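Open day at Reletti — anyone else go?

mapleporch
Went Saturday with my sister and we stayed far longer than we meant to. Minoru Morikawa gave the talk at the cloth table and was so patient with everybody's questions (mine included!). Both arms were busy with the big orange-yellow cloth when we got to the front. 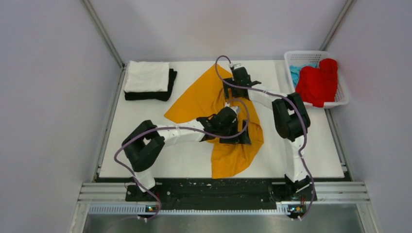 Re: Open day at Reletti
tobin_k
I was there too, and I'll be the grump — 30 minutes in line to watch laundry. My mother would have had that basket done before the talk started.

Re: Open day at Reletti
mapleporch
Oh, mine too, tobin! But look how small a pinch of cloth it takes between those two fingertips.
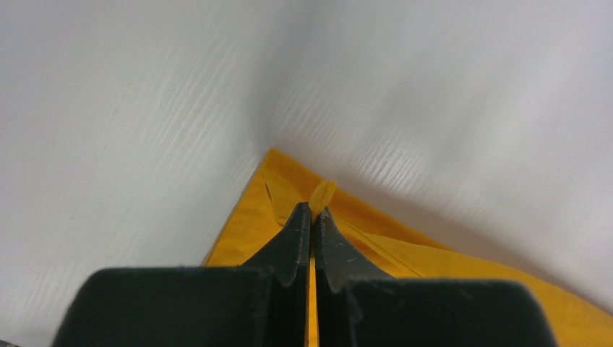 I've fought with fitted sheets for years, so I have a lot of sympathy for anything that has to find a corner. You should have stayed for the questions, they were the best part.

Re: Open day at Reletti
gearhen
Siding with tobin on the line, but not on the rest. I liked seeing the fingers up close, scuffs and all — they look like they've done some work. 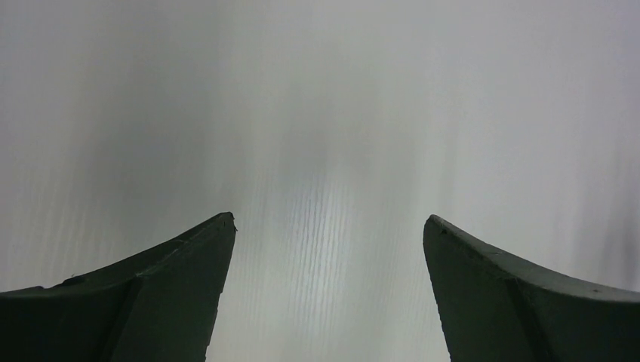 Re: Open day at Reletti
tobin_k
Fine, the scuffs won me over a little. Is there another one in February?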